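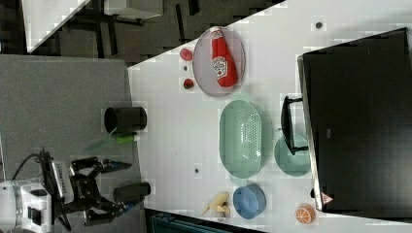
Plates, a colander and play food on the sorting table at the Gronley building.

Household Shelf: What We Need This Winter
November 28, 2022

The household shelf at Gronley has been open since August, and 65 households have picked up kitchen things from it so far. Plates and bowls go out fastest. They do not need to match. Clear, green, blue or plain white are all fine, as long as there are no chips or cracks.

Colanders are harder to keep in stock. We had 2 on the shelf when this issue was put together, and we could use 10 more before the end of the year. Plastic or metal is fine. Please check that the holes are clean, as dried starch takes a long soak to get out.

Play food has its own bin at the Pronddale branch. Bananas, orange slices and other pieces can come in without the rest of the set. Wipe them down and put them in a clear bag so they don't get mixed in with the real groceries — this happened twice in the first month.

Bottled ketchup and other pantry items go to the Cendley cupboard, not to us. If they arrive in the same box, we will send them over with the next van. Opened bottles can't be accepted at either place.

We are not taking knives, glass lids or nonstick pans with worn coating. Cups and mugs are on hold until the Lyimo Street shelves are up.

Drop-off is at the side door. Pack heavy plates on the bottom with newspaper between them, and write "kitchen" on two sides of the box. Boxes left outside after closing get rained on, so please hold them until the next open day.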